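About Craddock

Home
What we do
About us
Contact

Craddock is a small firm in Fluvthorpe that teaches robot arms to do household and kitchen jobs. Our customers make the robots or write the software that runs them. They come to us for the teaching, and we send back recordings of each job done by a trained operator.

We started in one room behind the Skokside works and now have 11 stations on the same site. Each has two arms, a table and walls that can be changed to suit the job.

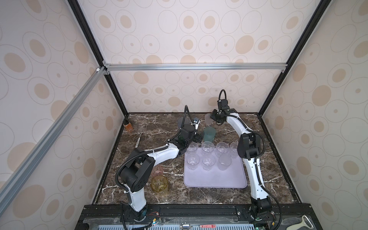
Our operators work the arms by remote control, one hand to each arm. Every movement is recorded along with the view from the station's cameras. A job such as setting out cups on a tray takes more practice than most visitors expect, and clear plastic cups are among the harder things we handle, as the tray shows straight through their sides. We mix in tinted and frosted ones and put other items on the table, a spoon or a peeler for instance, so that the robot learns to work with things lying nearby. New operators spend 2 weeks on practice runs before any of their work goes to a customer.

We have 68 jobs on our current list, from folding cloths to sorting cutlery. Customers can add their own. Each recording is watched through by a second operator, and poor ones are done again.

Hiltia is our booking and records system. Customers can use it to follow their order and ask for changes.

Visits are welcome by arrangement. Please use the contact page, and allow time to sign in at the Skokside gate.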